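Kitchen Table Robot Tips: Getting Good Examples Out of a Small Arm

March 5, 2022

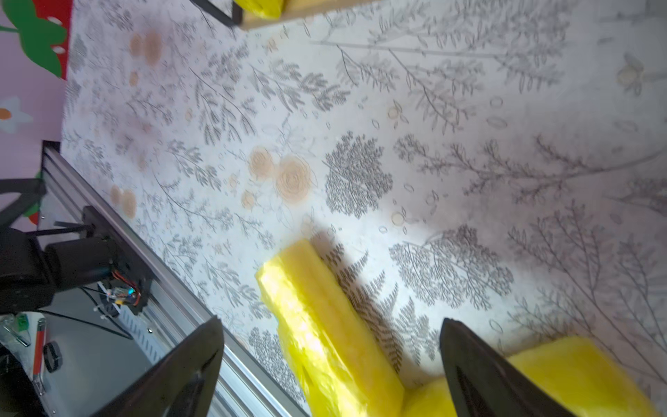 Our little group in Trallanstead has been teaching arms to pick things up by showing them how, over and over, and the question I get most from new people is why theirs learns so slowly when they've got the same parts we have. Nine times out of ten the answer is in the recordings. So I've finally gathered up all the household-level tricks we use, and I hope some of them save you a weekend! None of this needs a lab. Most of it needs a table, a lamp and a bit of stubbornness.

Before you start

Clamp everything twice. Once when you set up, and once more after the first few runs, when the clamps have settled. A base that creeps a quarter inch over an afternoon will quietly spoil a whole batch.

Wipe the camera lens. I use the same cloth I use for my glasses. Fingerprints on a wrist camera give you a soft glow on anything bright, and you'll never notice it on the small preview window.

Home the arm, then home it again. If the two resting positions don't match, find out why before recording anything.

Tie your cables with some slack at every joint. Move the arm by hand to its farthest reach in each direction and watch the wires as you go. Hook-and-loop straps beat zip ties here (you'll be redoing it, trust me).

Tablecloths are great

People assume you want a plain white surface. For your very first day, sure, go plain. After that, bring out the patterned cloths! Leaves, flowers, checks, stripes, whatever's in the linen drawer. An arm that has only ever seen a bare tabletop can get badly thrown by a printed one, and cloths are the cheapest change of scenery there is.

A few things about cloth:

Iron it, or at least pull it flat. Folds cast little shadows, and a fingertip coming in low can catch one and drag the whole lot.

Tape the corners underneath. Painter's tape holds fine and comes off clean.

Swap cloths between batches and write down which one you used. My notes from September just say "the nice one" for three batches in a row and I still can't work out which that was.

Shiny wrappers

Anything in glossy plastic is harder than it looks, and I love practicing with it for that reason. The highlights move every time the object turns, so the same thing can look quite different from one grab to the next. Don't try to light the shine away completely. Real kitchens have shine in them. What you want is for the highlight not to swallow the entire object.

Move the lamp to one side and bounce it off a wall or a sheet of white poster board. If you've only got an overhead light, turn the object a little between runs so the bright patch lands somewhere new.

Lock the camera exposure if your software lets you. Auto exposure plus a glossy wrapper means the whole picture can go dim just as you're closing in.

Crinkly wrapping also changes shape when it's squeezed. Fluff it back out now and then, or retire it when it gets too flat. I keep a bag of spares.

Making the grab

Approach slowly, close slowly, and pause for a beat before lifting. That pause is the best single habit I can give you. Urho Kiiskinen got me doing it and my lifts got so much cleaner that I went back and threw out a pile of older recordings.

Line up with the long sides of a long object and squeeze across the narrow part. If it's lying at an angle, turn the wrist before you go down. Turning at the last second knocks the thing sideways, and then you've taught the arm to knock it sideways too.

Keep both fingertips in the wrist view all the way through. If you can't see them on the preview, tip the camera until you can. The gap between the fingers and the thing they're reaching for is what you're trying to show it.

When you have two similar objects close together, decide which one you're going for before you start and stick with it. Changing your mind halfway makes a really confusing example.

Should you keep the fumbles? We keep a miss if it's followed by a good recovery, in one smooth go. A miss followed by me muttering and reaching in with my hand gets deleted.

Placing and spacing

It's so easy to put the object back in the same spot every time. You don't feel yourself doing it! I drop a handful of dried beans on the table, pick one, put the object there, and sweep the beans off. Silly, but it works better than my own idea of random.

Do the edges as well as the middle. Do the awkward far corner where the elbow is nearly straight. And do a few with the object partly under the arm's own shadow.

How many is enough

My current set for one pick-and-place job is 325 recordings, and I'd call that comfortable. I didn't do them all at once, and please don't try. I record in blocks of 20, then get up, drink some water and watch a couple back at normal speed. You catch sloppy habits very fast that way. After 4 blocks I stop for the day, even if I'm having fun - my hands get lazy before my head notices.

Names and notes

Name each batch when you start it, never afterward. Ours go by nickname. Kistov was the first one that trained into anything useful, Judero has all the patterned cloths, and Kourkoulas is the one where I'd bumped the camera and had to redo every last bit of it. Firdevs Sarıgül keeps hers on index cards in a recipe box: surface, object, lamp position, who was driving. I copied her and haven't lost track of a batch since.

Put down who was driving even if it's always you. The day a friend takes a turn, you'll want to be able to pull theirs out and compare. Two people almost never grab alike, and a mix of both is usually a good thing to have.

Tidying up

Park the arm low before you cut the power so it doesn't flop. Copy the files to a second drive the same evening. Open one from the copy to check that it plays.

Put the screwdriver where you'll find it. Finger screws on small grippers work loose, and I give mine a quarter turn at the start of each session.

Next time I want to get into soft things, mostly socks and dish towels, which I'm terrible at so far. If you've had luck with dish towels, write and tell me how you lay them out!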